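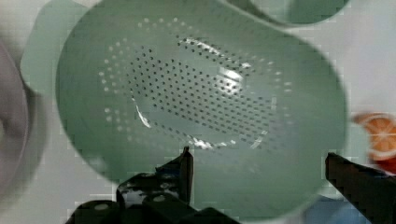 Truromside, 02/04/2018

Review: the Batatus grasp learning kit, with wrist camera

Batatus is a package for teaching a two-finger gripper to pick up household things from camera pictures alone. You get the training code, a set of recorded grasps and a mount for a small camera at the wrist. The method was first written up by a group in Bragança last December. We have been running it on our own arm and this review covers the method as much as the parts, as one is not much use without the other.

The idea is simple enough. The wrist camera looks down past the fingers, and a network guesses how likely the next small movement is to end in a good grasp. It picks the best of several guesses, moves, looks again and repeats until it decides to close. There is no depth sensor and no model of the object. Both fingertips stay in view, so the network can learn where the fingers are in relation to a rim or a handle without careful calibration. We knocked our mount twice and did not need to retrain.

Setting up took us two days. The mount is sound, though the screws supplied were too short for our flange. The instructions were plainly written by people who already knew the answer. Page four tells you to load a settings file that is not mentioned again until page eleven.

We chose kitchen things for the test. The large green plastic colander became our standard hard case. It is wider than the jaws will open, so the only sensible grasp is on the edge, with one finger inside and one outside. At close range it fills most of the camera's view, and the glare on the plastic and the rows of small holes both give the network something to be misled by. Toy food, such as an orange slice, is far easier.

We ran 1000 attempts with the network as supplied, across all objects. Of those, 201 failed. We then added 2000 recorded attempts of our own, trained again overnight, and ran the same test. Failures came down to 176. That is a smaller gain than the paper led us to expect. Most of what was left came from rims. The arm would come down with both fingers inside the bowl and close on nothing, or land on top of the edge and stop. Turning down the overhead light helped a little with the shiny pieces, but we did not test this properly and would not lean on it.

What the method does well is recover. If an object is nudged on the way down, the arm follows it without fuss. Our older system at Flelludcombe planned the whole path from one fixed camera and had to start again each time something shifted. It was quicker when nothing moved, mind you. Batatus pauses at each step and a single pick feels slow.

Other points, in no order. The log files are large and there is no setting to thin them out. The recorded grasps lean heavily towards boxes and blocks, which probably explains the trouble with bowls. Nested items of the same colour are poorly handled, and the arm often went for the wrong rim. The stop button in the software works at once, which we were glad of.

Worth having if you already own an arm and want a base to work from. If you need bowls and colanders picked reliably, plan to collect a good deal more rim data than we did. We intend to try the next release with a wider set of fingers.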